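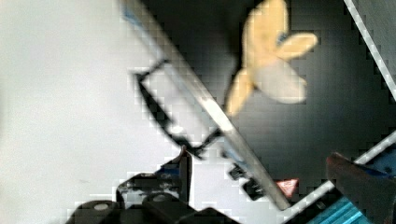
How to clear a kitchen table and put it back in order

Start with the small stuff. Pick up the play food first and put it all in one bowl. A deep bowl works better than a plate. 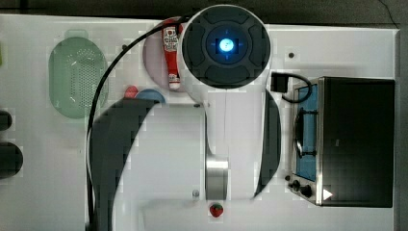

Next, take the ketchup off its plate, wipe the bottle and stand it in the door of the fridge. Rinse the colander and let it drain upside down.

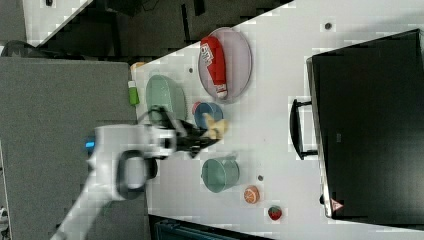 Cups go after that. Stack the plates by size, largest at the bottom, and wipe the open part of the table.
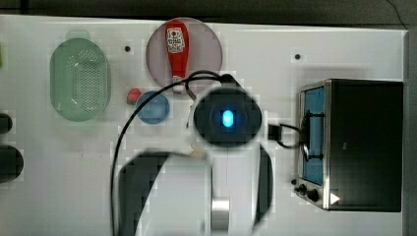

Leave the toaster oven for last. Unplug it, let it cool, empty the crumb tray and wipe under it. Repeat every 3 days.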